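Filed under: Reviews / Tables and Work Surfaces

Goluso White Worktable: Report After Four Months of Daily Use

The Goluso worktable was placed in our shared activity room in June, against the rear wall, where it replaced two older tables of unequal height. It is sold as a general-purpose surface for classrooms, libraries and hobby rooms. The purchase price was $539, including delivery to the building but excluding assembly. This report covers assembly, the condition of the surface, cleaning and overall value.

Assembly was carried out by Dirk Willems and Horațiu Cârstea. The printed instructions state that one person can complete the work. We do not agree. The top is heavy, and it must be turned over once the frame has been attached. Two adults should be present for that step. All hardware was in the package, although the bags were not labeled and the two lengths of bolt are easily confused. The manufacturer's estimate of 24 minutes was exceeded by a wide margin.

The white top is the principal reason for choosing this model. Small parts are easy to find on it, and dark cables and fittings stand out at once against the surface. The finish does not produce strong glare under ceiling lights, a common complaint with the Enache table used in our reading room. Staff members who work at the table for long periods reported no eye strain.

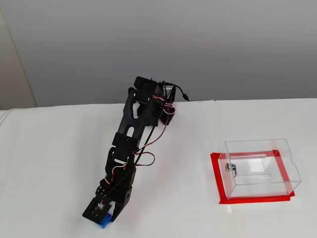 Tyyne Pesonen remarked that the color was a mixed blessing in her own department, where pencil marks and rubber scuffs appeared within the first week and the table looked neglected well before it was worn. She had since moved to a pale gray top of the same size and would not go back.

Her point about scuffs is fair. Pencil wipes off with a damp cloth and a small amount of dish soap. Rubber marks require more effort, and two of them, near the front corner, have not come out completely. We tested the Drolleo surface cleaner on one of these marks and saw no improvement over soap and water. Abrasive pads should not be used. A trial on the underside left a dull patch that remains visible.

Stability is good. The table does not rock on our floor, and the leveling feet have held their setting. Leaning on the front edge produces a slight flex at the center, which may matter to users doing fine drawing or careful assembly by hand. For ordinary use it is of little consequence.

The table has no cable opening. When it stands against a wall, cords must pass over the rear edge or lie on the top, and plugs tend to collect at the back. The comparable Maltus model includes a covered slot for this purpose. We consider the omission the most significant fault of the Goluso design and have reported it to the supplier.

Rating: 4 out of 5. Recommended for rooms where visibility of small items is important and where the surface can be wiped down at the end of each day. Departments that rely on many powered devices should compare the Maltus before ordering.

Reviewed by Ruxandra Husar, October 9, 2019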